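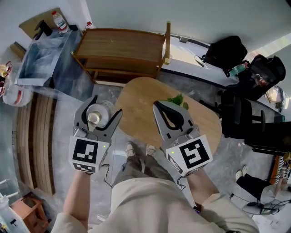 Club de Intercambio y Reparación de Kenport · Grupo de muebles

Seguimos con la sala del fondo. Va por partes, que en un solo mensaje no cabe.

La mesa ovalada de madera clara se queda. Fitzgerald Begay le apretó las patas en octubre y ya no baila. Si traéis verdura para el reparto, se deja encima, como las hojas verdes de hoy.

El carrito de madera de dos baldas sigue contra la pared. Lo pidieron dos personas y de momento no sale. Murray Lévesque quiere usarlo para llevar la merienda a la sala grande.

Las tablas apiladas en el suelo, a la izquierda, son para las estanterías de Adach. No las mováis, por favor. El corte está apuntado para las 17:00 y hay que respetar el orden de la pila.

Cartón: el panel marrón apoyado en la pared se puede llevar quien lo necesite. Preguntad antes a Eva, que a veces lo reserva para tapar el suelo cuando pintamos.

El taburete pequeño de madera está para lijar. Es bajo, va bien para niños o para cambiarse los zapatos. Precio de socio: 29. Con barniz nuevo sube un poco - ya lo hablaremos.

Botellas: las de tapón rojo que están sobre el mueble de cristal, que cada uno recoja la suya al irse. Lo mismo con la mochila negra de junto a la ventana y la bolsa negra de la silla de oficina.

Para las estanterías llevamos recogidos casi 300 euros. Falta pagar los tornillos y las escuadras, 87 en total. El recibo lo tiene Murray.

La próxima tanda de muebles llega el 26. Hace falta gente para descargar - con guantes, si tenéis.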